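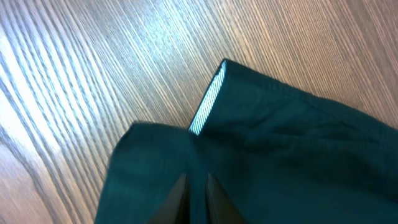 Who decides what the folding arm does with a garment it can't sort out?
The operator at the table. The arm stops, the amber lamp comes on, and the garment stays where it is until the operator presses Resume or takes it away by hand.

Section 4. Working alongside the Plurkora folding station

This section is for table operators and shift leads at the Penrose laundry. It assumes the station has been installed and levelled as in Section 2, and that you have been shown the stop button.

4.1 What changes in your job

Before the station came in, each folder worked a full table and kept their own tally. With the station running, one operator looks after two tables. You lay garments out, check the folded stack and deal with anything the arm passes back. Tallies are now kept by the Initz panel and are no longer written on the sheet.

Hand folding has not gone. Lined jackets, anything with loose trim and all repairs still go to the hand bench. Each operator spends part of every shift there - the rota is on the board by the goods lift.

4.2 Starting a shift

1. Wipe the table top with a dry cloth.
2. Switch on at the wall, then at the panel. Wait for the green lamp.
3. Enter your operator number. Do not work under someone else's.
4. Choose the programme. Shirts are 26, light work jackets are 43.
5. Press Home and stand clear until the arm stops moving.
6. Lay out one garment and press Start. Watch the whole of the first fold.

Note: Dark cloth can be hard for the arm to read when there is strong glare on the table. If the first fold is poor, lower the blind and run it again before changing any settings.

4.3 Laying out

1. Empty the pockets and fasten any zip.
2. Put the garment down with the sleeves loosely across the front. Small creases are fine.
3. Turn cuffs and facings the right way unless the job card says otherwise.
4. Take your hands off the table before pressing Start.

CAUTION: The fingers close without warning. Never straighten a garment while the green lamp is lit. Press Pause first.

4.4 When the arm stops

If the amber lamp comes on, press Pause and lay the garment out again. If it stops twice on the same garment, send it to the hand bench and press Skip. Skips are not counted against you.

Finger pads are changed every 3000 folds. The panel shows code 84 when they are due. Only trained staff may change them, using Zuvlow pads.

Questions about rotas or training go to Beverley Fairclough in the shift office.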